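4. Folding and storing the padded jacket

This section is for jackets with down or similar filling. For thin jackets and shirts, please see section 3.

Before you start
Use a flat and clean surface, for example a bed with the sheet pulled straight. Close the zipper fully and empty all the pockets. A forgotten key can make a hole in the lining when the jacket is pressed.

4.1 Lay out the jacket

1. Put the jacket on the bed with the front side down.
2. Pull both sleeves out to the sides.
3. Find the hood or the collar and lay it flat. 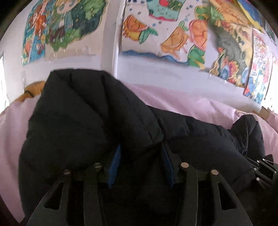

The filling holds a lot of air, so a padded jacket does not stay flat by itself. Do not pull hard on the fabric to correct this. When the jacket is bunched on the sheet as on the pink one shown, take it by the shoulders, lift it and lay it down again. Then smooth the panels with the open hand, from the middle to the outside.

4.2 Fold

4. Fold the left sleeve across the back, then the right sleeve on top of it.
5. Fold the hood down over the sleeves.
6. Press slowly with both forearms for a short time, so the air can leave through the seams.
7. Roll from the hood to the bottom edge. Keep the roll tight, but stop if you feel the zipper bending.

Note: Two persons can do step 7 more easily. One is rolling and the other is holding the bottom edge.

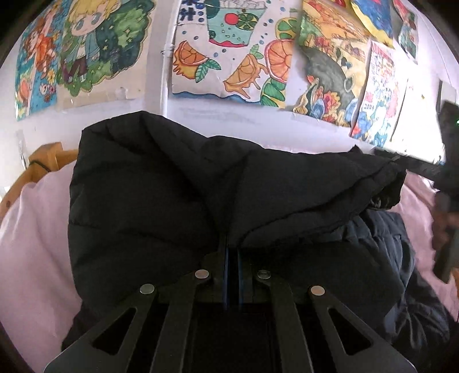

8. Put the roll in the Stastora bag with the zipper side of the jacket to the inside.
9. Close the bag and write the content on the label.

If you store more than one jacket, finish the first before you begin with the second. Each jacket needs its own bag.

CAUTION: Never store a jacket that is damp. Let it hang in a dry room for one full day first.

CAUTION: Do not put heavy boxes on the bag. In April, or when the cold season is over, store it on the top shelf.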